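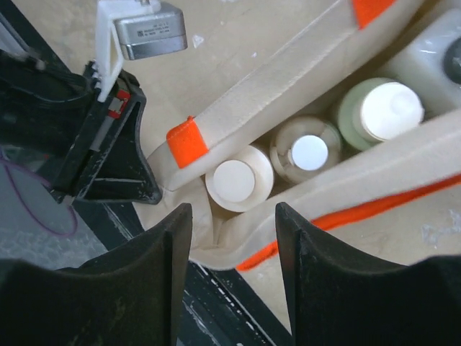 Apt 308, bathroom and hall closet, the before / during / after

Finally putting these up. Promised Harriet in August and then work happened. Captions are quick, will fix later (I won't). Order is mostly right except a few from the hall that got mixed in with the bathroom ones, sorry.

For anyone new: small apartment, one bathroom, one narrow closet in the hall, and every bottle we own was living on the edge of the tub. Moved most of it into fabric caddies. The cream felt ones with the orange tabs. Two people asked where they're from, see the bottom.

Click any photo to make it bigger. Works on the phone too, I think.

BEFORE

The tub edge. Shampoo, other shampoo, the conditioner that came with the first shampoo. Everything slid when you closed the curtain.

Under the sink. Could not get the door all the way shut. Cleaning spray in front, hair stuff behind it, a bag of bags behind that.

Hall closet, top shelf. Towels on the left and then who knows. Light bulb boxes. Found my old swim goggles in there.

Hall closet, floor. Vacuum takes up most of it and is staying, no other place for it.

Windowsill. Looks ok in this one but that's the morning light helping a lot. Sticky rings under all of it.

Back of the door. Three robes on one hook. Hook was coming out of the wall a little, see the crack.

EMPTYING OUT

All of it on the bedroom floor on an old sheet. Do this part on a sheet!! Something always leaks. Ours was a body wash with the lid not clicked.

The duplicates pile. Kept the fuller one each time and poured the rest in where it was the same stuff. Did not mix diferent ones, tried that once years ago, bad smell.

Expired pile. Sunscreen mostly. One cough syrup that moved here with us from the last place.

Give away pile, went to Renato Tolentino downstairs. He took the hand creams and the unopened soap and came back up for the basket they were in.

Sink cabinet with nothing in it. Wiped twice. The dark patch at the back is an old stain, not damp, I checked with a paper towel and left one in there overnight.

Shelf liner going down. Measured wrong, had to cut a second piece. You can see the seam if you look for it so don't look for it.

THE CADDIES

Flat out of the package. They come folded and keep a crease for a few days. Stuffed a towel in each one and it helped some.

Felt up close. Thick, soft, holds its shape ok when there's something in it and sags when there isn't. The corners bunch up if you put one heavy thing at the end, so spread the weight out.

Orange tabs. I thought they were handles. Too short for that. I use them to pull the caddy forward on the shelf and they've been fine for it, stitching hasn't moved.

Orange strip along the bottom. Only there for looks as far as I can tell. Harriet Yazzie says it makes them look like camping gear and she's not wrong, I like it.

Next to the plastic bin we had before. Plastic one is easier to clean, the felt is quieter. With the bathroom wall being shared with a bedroom, quiet won.

Same shelf, felt caddy in, door closed. It closes!

FILLING

Bottles first, laid in before anything small. Caps up always. The round caps all look alike from above so the ones we mix up get a dot of nail polish on top.

Daily caddy. Goes with you to the shower and back, then lives on the shelf, not on the tub. That's the whole rule. We've broken it maybe twice.

The 500 ml refill bottles. Too tall for the sink cabinet, fine in the closet. Bought these from Gosselin, pumps were stiff for the first week and then ok.

Cleaning caddy. Kept completely apart from the skin stuff. Top shelf, spray triggers turned to the locked side.

Hair caddy. Brush handle sticks out, no way around it.

Guest one. Small towel, soap, toothbrush still in the wrapper, little bottle of lotion. Sanne Hendriks stayed over and was the first to use it, asked for a washcloth, so now there's a washcloth.

Travel sizes in a zip bag inside a caddy. Loose they fall to the bottom and you buy more. Ask how I know.

Labels, first try. Tape on felt. Fell off by dinner.

Labels, second try. Paper tag on a safety pin thru the side. Not pretty, still there.

AFTER

Sink cabinet, finished. Room at the front for the extra toilet paper.

Tub edge. One soap dish and the razor. Cleaning it takes a minute now where before I would have to move everything onto the toilet lid first, then back.

Hall closet, full view, taken standing on the step stool. Towels rolled on the second shelf, caddies on the third, cleaning up top.

Same thing from the floor so you see what I see. Tabs facing out, I just reach up and pull.

Windowsill. Plant moved in. It's leaning but it was leaning in the kitchen too.

Back of the door. New hooks, one robe each. Filled the crack, havent painted it.

4 WEEKS LATER

Closet again, not tidied for the photo. Towels have slumped. Caddies where they should be except the hair one, which was on the bed.

Inside the daily one. Soap drip at the bottom corner, wiped off with a damp cloth and let it dry on the radiator. No mark that I could find after.

Under the sink. Bag of bags is back. Working on it.

THINGS PEOPLE ASKED

Where from: Plelach, the home store by the bus station, second floor. $39 for the set. They had gray too with a yellow tab.

Can you wash them: tag says spot clean only. Fenna put hers in the machine on cold and it came out short and wavy. So no.

Do they get moldy: not so far. I let bottles drip on the tub edge for a few minutes before they go back in. If your bathroom has no window maybe go with plastic.

Will they fit a Corelon shelf: ours are just the boards that came with the apartment so no idea. Measure.

Kitchen drawers next, photos when there are photos. Sanne V. if you're reading I still have your step stool.

Back to all galleries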